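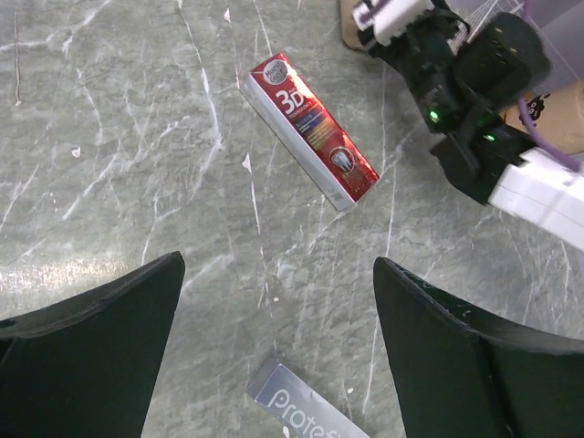 ## 4. Setting Up Your Bellini Water Flosser

Welcome back! If you've come straight from Section 3, your Bellini is unpacked, the charging base is plugged in, and the little light on the handle has turned green. If it is still amber, put the kettle on and give it more time. A first charge is slow, and later ones go much faster.

### 4.1 Rinsing the tank

1. Lift the tank straight up off the handle. It fits snugly when new, so a gentle wiggle is fine.
2. Fill it to the upper line with lukewarm water and swirl it around for a bit.
3. Pour the water out, then do the same thing once more.
4. Slide the tank back down until it clicks.

**Caution:** Never use boiling water. The Gretex seal at the bottom of the tank can warp, and a warped seal will drip down your sleeve every morning until you replace it.

### 4.2 Fitting a tip

The box holds two tips, the standard one and the soft Rirnar tip, meant for braces and tender gums. Most people are happy starting with the soft one, even if they move on later.

1. Make sure the handle is switched off.
2. Push the tip into the collar until the colored ring sits flush.
3. Tug it lightly. If it comes away in your hand, turn it a little and push again.
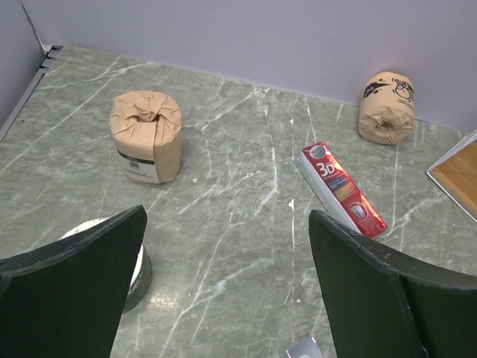

If several people in your home will share the handle, give everyone their own tip and agree on the ring colors now, while you're all still in a good mood about it.

### 4.3 Your first try

1. Fill the tank and set the dial to 2. The higher settings can wait a week or so – your gums need time to get used to this.
2. Lean well over the sink and put the tip in your mouth *before* you press the button. (We all forget this once.)
3. Close your lips loosely so the water can run out, and follow the gumline slowly, pausing between teeth.
4. Switch off before you take the tip out.

**Note:** A little pink in the sink can happen in the first days. If it carries on after that, or anything hurts, please stop and talk to your dentist.

### 4.4 Putting it away

Empty the tank after every use and leave the lid open so it can air out. In hard-water areas, run a Wirkov descaling tablet through it after every 100 fills, following the directions on the packet, then rinse with a full tank of plain water.

*Text: Ornella Donati. Revised 29 March 2022.*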